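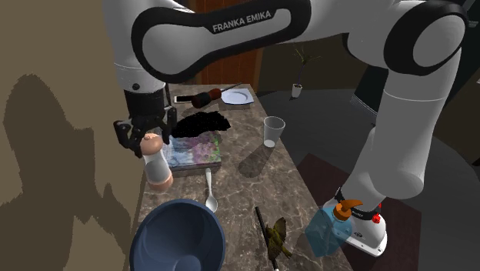
Figure 4. A long marble countertop with household objects. Rendering: Adaeze Okeke.

4.2 Where people put the salt

I should admit up front that I went into the Lindsay interviews expecting to talk about recipes. I had a whole sheet of questions on recipes! What people wanted to talk about was where things live in the kitchen, and especially who moved them. So this section is mostly about that, and I've pushed the recipe material back to Section 8.

Almost every household I visited had what I started calling a home row - the stretch of counter where the everyday stuff stays out all the time (a grinder for salt or pepper is the sort of thing I mean, see Figure 4). Ask a cook why the oil sits on the left and you get a shrug. Move it to the right and you get a speech. One woman in the Bendance apartments told me she could tell her sister had visited on Friday just from the way the jars were lined up, and she was still a bit mad about it.

The habits seem to stick even when the kitchen changes. Of the 9 households that had moved within the past year, 8 set up the new counter in the same order as the old one, including a couple where the stove was now on the opposite side and the order made cooking harder. I asked one man in Jilura about this and he laughed and said he'd get around to it. He had moved in July.

I don't want to lean too hard on this. My sample is small next to the Zastico survey, which reached 1000 homes, but that survey only asked what people own and skipped where they keep it, so the two are tough to compare. It also lumps counters and open shelves together - a real headache for me, given that people talked about those two spots in very different ways. Shelves come up again in Section 4.3, along with the arguments over the toaster.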